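Folding cell good practice: a small gallery

Hello again! I've been promising a few people a proper page on how we keep our two-arm folding cell tidy and safe, and as I've just finished rewriting the bench rules with Golnar Akbari, it seemed a good moment to put it up (29 Aug 2021, for anyone keeping track of versions). The old Provero checklist ran to 6 pages and I'll admit I never once got to the end of it. Ours fits on one side of paper and lives by the door.

The rule I bang on about most is hands out before the arms are powered, and that includes the quick little tug to straighten a sleeve. If you want to straighten a sleeve, stop the arms, straighten it, step back, say "clear" out loud, start again. Yes, even when you're on your own!

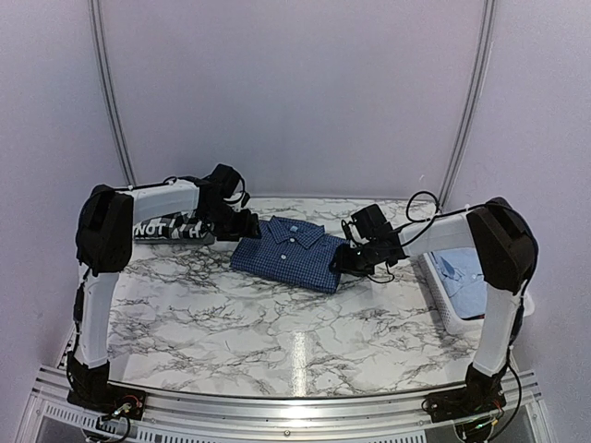 Both arms at the blue checked shirt, basket at the back right. Rule two: garments waiting their turn stay towards the back.

Tahmineh Hosseinzadeh argued for a rule about speed as well, and she won. Anyone new to the cell works at the slow setting for their first four sessions, no matter how many years they spent on the Prarel line before they came to us. I grumbled, then did my own four with everybody else. Fine, it was a good idea.

Grippers get a look over before every run. Fingers level, nothing stuck to the tips, no threads wound round anything. Open them fully and close them fully, twice, with no cloth between them, and listen while you do it. 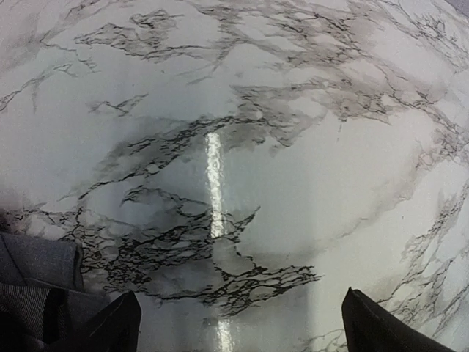
If one side sounds gritty, write it in the log and leave the cell switched off until someone has had a proper look. We log every stop too, including the silly ones (a button caught, a cuff dragged). Golnar goes through the log at 1000 cycles and we do the full strip-down at 4000, bolts and cables and all.

The next rewrite is due in January. If you run something similar and your rules say different, do send them over, I'd love to read them. Tahmineh already wants a longer bit on cables.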